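Setting up the kitchen before the arrivals get in: tips from our reception house

I've been doing kitchen setup at the Nullholm house for long enough that I have opinions about dish racks, so when the office asked for a page of tips for anyone opening up a unit, I said yes before I'd thought about how much I'd go on. We get families and single people coming in off long flights, often at night, often with one bag each, and the kitchen is the first room they really use. So here's what I do, in no special order (well, mostly in order).

Run the taps first. A unit that's been closed up for a few weeks needs the cold tap running for a few minutes, then the hot. While that's going, open the fridge and sniff. If it smells, wipe it down with baking soda and warm water and leave the door open until you've finished everything else. Don't forget the rubber seal! I once cleaned a whole fridge twice and the smell was in the seal the entire time.

Turn the oven on empty and leave it for 15 minutes with a window cracked. Old grease will tell you it's there pretty quickly, and you'd much rather find out now than have the smoke alarm go off at 11:30 at night with two tired kids in the next room.

Take the labels off things. All of them, pans, plates, the bottoms of the mugs. Cooking oil rubbed on with a paper towel gets the sticky bit off, then dish soap gets the oil off. It's dull work and I put the radio on.

For baking dishes and anything else glass, look them over in daylight before they go in the cupboard, and run a finger (carefully) along the rim. Chips hide there. Anything chipped goes out, wrapped in newspaper with tape around it. And please don't put a glass dish straight from the oven onto a wet counter. I leave a folded towel next to the stove and people seem to get the idea without a sign.
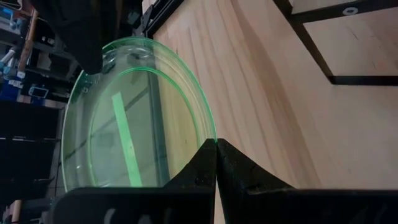
Nullholm Arrivals and Resettlement, Household Setup Team

Now, food. We used to fill the cupboards and a lot of it got thrown away, which made me sad every time. These days I keep the first-night box small: rice, eggs, onions, bread, tea, sugar, salt, oil, a few bananas, and milk in the fridge. That gets most people through to breakfast and the first shopping trip, and they can buy what they like to eat after that. Check the arrival sheet for allergies and diet before you pack it. I leave meat out of the first box completely, it saves so much guessing.

Put the salt and sugar in different-shaped jars. I write the words on masking tape in English and whichever language is on the sheet, but at one in the morning it's the shape of the jar that helps.

Stove knobs are the thing I get asked about more than anything. The knobs in the Plovel Street units have had their markings rubbed off by years of scrubbing, so I put a dot of red nail polish at the off position. Two coats, let it dry overnight. It holds up for ages if you skip the scouring pads. If a unit has an induction stove, test every pan in it with a fridge magnet. If the magnet doesn't stick to the bottom, swap the pan for one from the storeroom.

About the Umico kettles: fill, boil, dump, and do it again. The first boil always tastes like the box to me. For scale, half vinegar and half water, bring it to a boil, switch it off and let it sit for 20 minutes. Rinse it three times or somebody's tea will taste like salad.

Our Lūse storage bins stack nicely, but only if you put the lids on the same way around. I've started keeping linens in the bottom one and dish towels on top, and I tuck a bar of soap in with the towels. Wash new dish towels before you put them out, they don't soak up a thing straight from the package.

Leave one drawer empty. I mean it, take everything out of it. People bring a spoon or a coffee pot or some spices from home and it's nice for them to have somewhere to put them.

Last job is the trash. New bag in the can, spare bags underneath it, and the pickup card taped inside the cupboard door. Then walk out the way you came in, turning on the small light over the stove as you go. Keys for unit 317 stick, by the way, so pull the door toward you while you turn.

If you're short on anything, the storeroom list is on the clipboard by the back door. Cross off what you take. We're very low on can openers until December, so if you have a spare at home, bring it in!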